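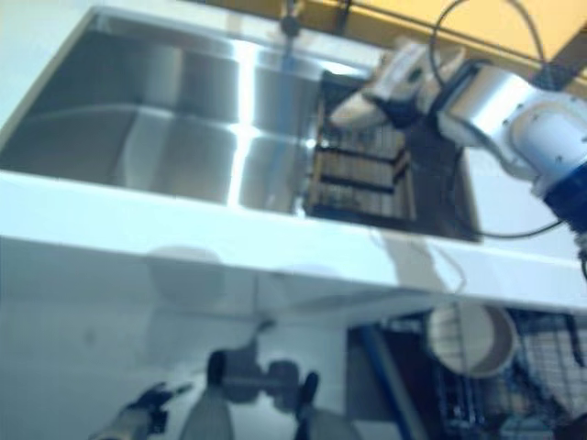
Kitchen safety checklist -- sink and counter, with comments
Print | E-mail this page
Last updated: May

Site: Sovadano, second-floor kitchen
Checked by: Maritza Quispe
Went along: Jhair Londoño
Sheet no. 659

1. Sink basin
Steel, one large bowl. No sharp edges at the rim. Run a dry cloth around the inside corners and look at the cloth afterward.
Result: OK
Comment: Light scratching on the bottom. Leave it.

2. Faucet
Open fully, close, wait two minutes, look for drips. Check that the knob does not turn on its base.
Result: OK
Comment: Knob was loose last time. Édgar tightened it and it has held.

3. Drying rack (inside the basin, right end)
Press on each corner. Look at the slats for splits and at the black wires for rust or bare ends.
Result: OK, with note
Comment: Rack rocks a little when loaded on one side only. Put heavy pieces toward the middle. No knives standing up in it.

4. Dishes and bowls
Feel along the rim for chips before anything goes back on the shelf. Hold the piece up to the light and look for hairline cracks. Chipped pieces go in the box under the counter, not in the trash bag.
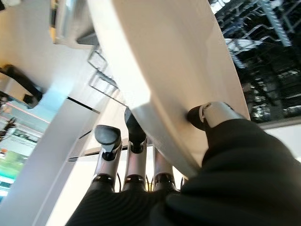 Item 4: white piece, lower rim.

Result: see comment
Comment: Two bowls pulled for chipped rims. Gilberto wants to keep one for paper clips -- fine, but it leaves the kitchen.

5. Countertop
White top, wipe down and check the front edge for lifting or cracks. Check the seam at the wall for gaps.
Result: OK
Comment: Seal at the back is getting thin near the faucet. Put on the list for Ranik.

6. Floor in front of sink
Dry, clear for a full step back. Mat flat.
Result: Fail
Comment: One mat corner curls up. Replace it. Tape was tried before and came off in a week.

7. Outlets near water
Press the test button, then reset.
Result: OK

8. Under the sink
Cleaners upright, caps on, nothing stored against the pipe. Largest bottle allowed is 500 ml.
Result: OK
Comment: One bottle had no label. Thrown out.

Open items: mat (Jhair), counter seal (Ranik). Next check uses this same sheet.

2 comments

Mojtaba Nazari
Is the rack supposed to stay in the basin overnight? Ours gets moved to the counter and drips on the floor.

Maritza Quispe
Leave it in the basin. I will add that to item 3.

Shares: 2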